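The house at Larkden had to be empty by Monday. The agreement ran to eight pages and defined "empty" on the fifth: no furniture, no fixtures added after 1971, no loose items. My sister had marked the last phrase in pencil and written nothing beside it.

Furniture was simple. It was measured, tagged and sent to Emden. Loose items took longer. The procedure was to sort them by room of origin, then by owner, then by whether the owner was living. Two categories remained at the end - things that belonged to someone, and things that had only been in the house.

The second category went into a metal bin. It was gray and scratched, and it had held worse.
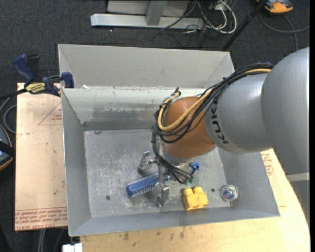
The hairbrush was my mother's, or it was the one she kept for guests. Both had been blue. I had a clear memory of the hole in the handle and the nail it hung from, and no memory of whose hair it was used on. By the rules it could not be assigned.

The yellow block was from a set given away to cousins in Wiltach. The ball, with its pink and green swirls, matched nothing on the list.

I entered all three as "various" and initialed the line. At a quarter past six my sister called to ask if the house was empty. I read her the definition. She asked about the nail.

It was still in the wall. I went back up with the pliers.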